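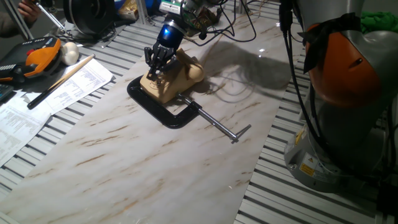 Landline and rotary phone questions

Will my old dial phone work on the Birkett exchange?

Most will, if you have our pulse adaptor. Plug the adaptor into the back of your router and the phone into the adaptor. Without it you can answer calls but not make them.

How much is the adaptor?

It costs £50, or £2 a month added to your bill. Customers in Arkport who moved over from Ekard can have one free.

Can I keep my number?

Yes. Don't cancel with your old provider first, as the number may be lost. Give us the number when you order and we will ask for it to be moved.

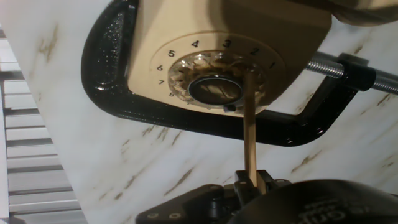 2 min read

Why do I get wrong numbers when I dial?

Let the dial return by itself after each digit. Pushing it back by hand changes the pulses. If it still happens, the dial may be running slow and will need a service.

Who does repairs?

Renata Kalinowski repairs dial phones at our Plorovberg shop on Thursday. Bring the handset and its cord. We don't take phones by post.

Will the phone work in a power cut?

No. The router needs mains power. If you rely on your landline, ask us for a battery unit.

How do I report a fault?

Dial 86 from your landline, or use the form on your account page.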